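Sorting corner opens at Tustden community hall

The community hall in Tustden has opened a small sorting corner for families and for people who are learning to read in a new language. The corner was ready on 2026-04-19, after the back room was painted and a long white table was put against the wall.

The idea is simple. Things are mixed on the table, and each visitor decides in which basket they belong. The words are written by hand, directly in front of the baskets, so a person must read before he or she puts anything away.

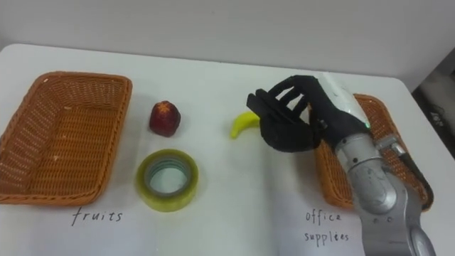
A basket for fruits at the new sorting table in Tustden, with a toy banana, a small red fruit and a roll of tape.

The project is led by Darius Văduva, who teaches evening classes in the hall. He brought a similar table to Purkport in February and says that people there stayed longer than he had expected.

"In a textbook you read the word and you turn the page," he said. "With a basket you must do something with the word. Grown people also enjoy it, even if some of them are shy at the beginning."

The hall paid 324 euros for the baskets, the toy food and the paint. A part of this money came from a book sale in the autumn, and the rest was given by the Vidmar bakery, which is on the same street. 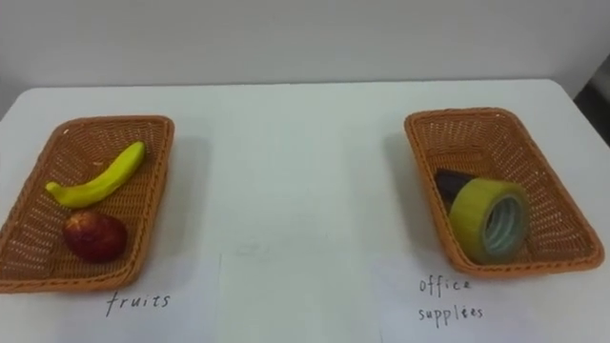 Mr Văduva prefers to start with very few things. A banana and an apple in the fruit basket are enough for a first try, he explained, and more can be added when the learner feels sure. He also likes to mix in common things from an office or a kitchen drawer, so that the choice is not only between one food and another.

Parents have asked if the words can be changed to other languages. This will be possible from next month, when the evening class will prepare new labels. The library in Flastau has also asked to borrow the set for its summer programme, but a date is not agreed yet.

The corner is free and can be used during the normal opening hours of the hall. Groups of more than six people should ask at the front desk first. Children under five must come with an adult.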